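Home | Guides | Grippers | Cameras | Contact
4 min read

How I compare two sets of gripper fingers on laundry

I get asked a lot which fingers to buy for picking up cloth, and my answer is always – run your own test, it takes an afternoon! Mine pits the stock Kotian fingers against the slimmer Driltivley pair, and all you need is an arm, two cameras and some clothes you don't mind wrinkling.

Start with the cameras. I put one at the wrist and one fixed low near the table edge. The wrist view tells you where the tips are, and the low one shows how high the cloth is heaped (I ran without it for months and missed so many grabs).
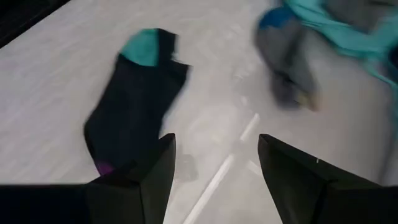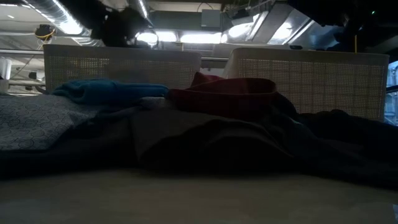 Wrist camera over the socks first, then the fixed camera looking across a heap of cloth with two white baskets behind.

Next, set your speed. Wrist video smears badly when the arm hurries, so shorten the exposure before you blame the fingers. Then do 100 picks per set, with the same clothes and the same controller settings. Drop everything back in a messy heap each time – no tidying!

I score each pick out of 3: one point for touching cloth, one for lifting it, one for letting go over the basket. The Kotian set got 219 on my last run. I still owe the Driltivley pair a fair go, as I had the grip force set too low and had to toss those numbers.

Write down the force setting before you swap fingers. Mine's on masking tape stuck to the controller.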